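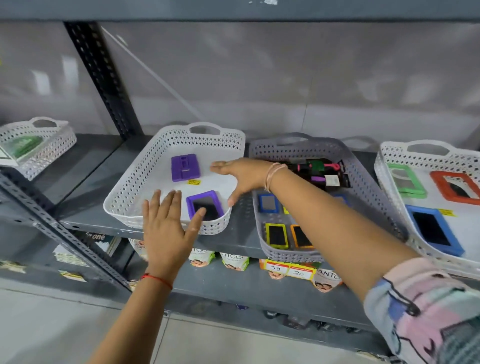 Small goods in plastic baskets on grey metal shelving.

The arm that Hilholm members call Ukum is bolted to a bench by the rear door of the workshop in Warov. It has six joints, a reach of 259 mm past the edge of its base, and a wrist rebuilt so often that the original bracket now holds a coat hook. Its job is to lift small shop goods out of one basket and set them down in the next without dragging the rest along.

People do this quickly and with little thought. One hand steadies the rim and the other goes in over the side, at whatever angle the shelf above allows. Ukum has no second hand, and in early trials any item snagged on the lattice brought the basket with it. The first fix was a strip of rubber matting. The second, still in use, is a sprung clip that grips the front rim while the arm is inside.

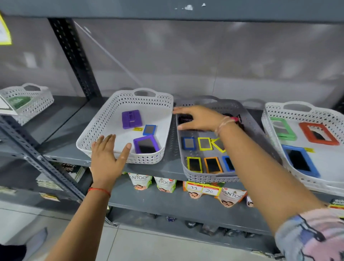
Words by Carmela Sepúlveda

Goods with coloured frames are a fair test. Blue, yellow and orange are easy to tell apart under shop lighting, and the price stickers are easy too, which caused trouble. A small yellow sticker on a basket floor has much the same hue as a yellow frame, and the first vision routine sent the gripper down to collect it. The present version ignores any yellow patch below a set area. It also ignores a yellow frame if most of it is hidden under something else – a known fault, left alone for now.

The controller is a board called Choo, laid out at Hilholm over the winter and etched in the sink there. It drives all the joints from a single 15 V supply. Motor noise upset the wrist encoder until the signal wires were twisted and moved to the far side of the arm. The 7 A fuse has blown twice, both times with the elbow against its stop.

Shelf height proved harder than grip. A basket on an open bench can be approached from straight above. Under a second shelf the forearm has to come in low and tilt late, and the planner tended to pick paths that put the elbow through the board overhead. Members wrote the shelf into the model as a solid block with a margin, then cut the margin until the arm could reach the back rim.

Tangled accessories remain out of scope. The gripper closes on the nearest piece and lifts the lot. A narrower pair of fingers has been printed and is due to be fitted in April, once the wrist has been stripped and the worn bearing replaced.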